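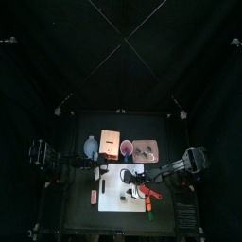
Ifigeneia Stergiou, Newsletter Editor
11/30/25

The great hallway closet reckoning

I moved into my apartment on Skunusgate with two suitcases and a lamp. I mention this because I have spent the long weekend emptying the hallway closet, and I would like it on record that at one point in my life everything I owned fit in the back of my cousin's hatchback, with room for my cousin.

The closet is three feet deep. It has a shelf, a rod and a light that works when it feels like it. From it I removed one tent (never pitched), a fondue set, a bag of bags, a smaller bag of bags, and a box marked IMPORTANT that held the manuals for a Tirell bread maker I gave away in March. I also found the bread maker's paddle. Whoever has that bread maker has been eating very strange bread, and I am sorry.

Several of you wrote in after the last issue to ask how a person decides what to keep. I can tell you how I did it, though I would not call it a method. I picked up each thing, said "huh," and put it down somewhere else. By Friday evening the closet was empty and the living room could be crossed only sideways.

So I asked for help. Haziq Tarigan, whose column on small kitchens many of you prefer to mine (I read the mail), keeps a strict rule that anything unused for a year goes out the door. I tried it. Under Haziq's rule I would have to get rid of the fire extinguisher, my good coat and the spare bed, which would be awkward for my mother, who arrives on the 18th.

Ming-te Sin's advice was kinder. She says to pack the doubtful items in a box, tape it shut and leave it for six months. If you haven't opened it by then, out it goes, no peeking. I like this plan very much. I did a version of it when I moved in, which is where the box marked IMPORTANT came from.

Then there is the question of storage bins. I held out for years on the grounds that buying things to put your things in is how they get you. On Saturday I went to the hardware store and came home with Biltance stacking bins, the clear kind with blue lids, and a label maker. The bins stack well. The lids need a firm push at each corner and will pop up again at the one you did first. As for the label maker, I have now labeled the bins, the shelf, the light switch and the label maker.

Some of what worked, for those who read these things hoping for something useful:

Empty the whole closet, even the shelf you think you know. Mine was hiding 492 tea lights, bought in bulk for Thanasis Tsolakis's wedding, which was moved indoors to a hall that didn't allow candles. If you live nearby and expect a blackout, come and see me.

Put the vacuum in last and nearest the door. I put it in first, and then needed it.

Hang a cheap hook on the inside of the door for umbrellas. I own up to 13 umbrellas, depending on whether you count the ones that only open on one side. I kept two.

Don't start sorting photographs. I lost most of Saturday afternoon to an envelope of pictures from somebody's lake house, and I still can't work out whose lake house it was. There is a dog in most of them. It looks like a nice dog.

The giveaway pile went to the swap table at the Tanui building on Sunday morning, where it was received politely. Ebise Tamiru took the tent and has promised to pitch it, a thing she said with the same bright look I had when I bought it. The fondue set was gone before I had taken off my scarf. I would feel better about that if I hadn't come home with a waffle iron.

The closet door now closes on the first try. Inside there is the vacuum, the coats, four bins, and a stretch of bare floor that I keep going back to look at – I opened the door twice last night just for that. The tea lights are under the bed until I think of something.

Next issue I'll be taking on the drawer by the stove. Send me your own drawer stories before then, along with any thoughts on what takes a battery that is square, heavy and slightly bigger than all the other batteries. I have nine of them, and nothing in this apartment seems to be missing one.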